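Robots at Work: Your Visit to the Itilen Learning Center

Each August, the Itilen Learning Center invites young visitors to see a robot arm at work. Demonstrations begin at 2 p.m. and are led by Bożena Laskowska.

What is a robot arm?
A robot arm is a machine with joints, much like your shoulder, elbow and wrist. A computer tells each joint how to move.

What does it do?
The arm reaches into a metal bin and practices picking up objects of different shapes.
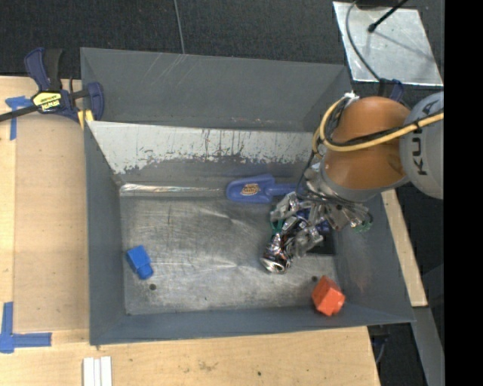 Visitors are asked to stay behind the safety line during the demonstration. Children under 13 must come with an adult.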